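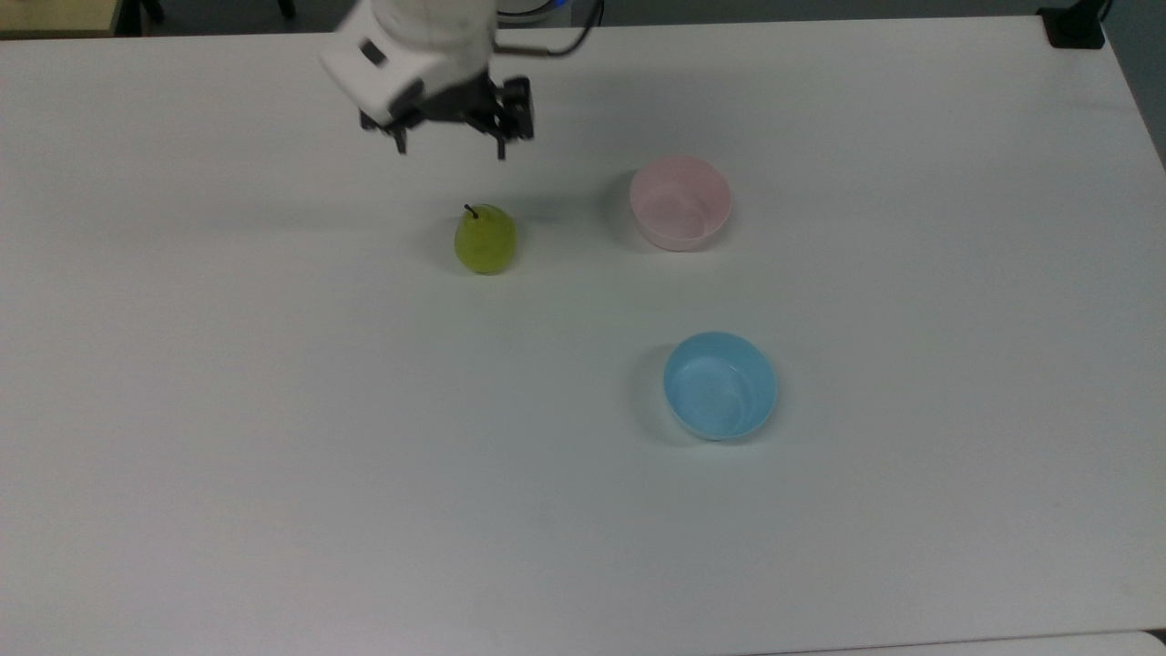 I'm Mirta Mansilla, and I started Nalon in my sister's spare bedroom with one sewing machine and a very patient cat. This August we're launching the Famen tablecloth, our first piece made for big tables, and I couldn't be more excited! I've wanted to do this one for years. A large white tabletop looks great in a kitchen right up to the first tomato sauce night, and then you spend the rest of the week scrubbing. The Famen is a washed linen cloth with a tight weave and a soft, heavy drape, and it goes in the machine at 60 degrees with everything else.

It comes in four colors – oat, brick, olive and a deep blue we've named Pereyra, after the street where I grew up. The hems are mitered by hand (my least favorite job, I'll admit) and every cloth has a little loop in one corner so you can hang it up to dry.

Oriana Salinas, who runs our cutting room, talked me into adding a round version. "People kept writing to ask for one, and I was tired of saying no," she says. She was right, and the round ones are already my favorites.

We're making 2000 cloths in the first run. The first 100 orders get a set of matching napkins, while they last.

The Famen goes on sale in August through the Nalon online store and at the Brullitz home shop, where you can come in and feel the fabric first. For samples or interviews, write to me through the press page – I answer everything myself, usually with coffee in hand.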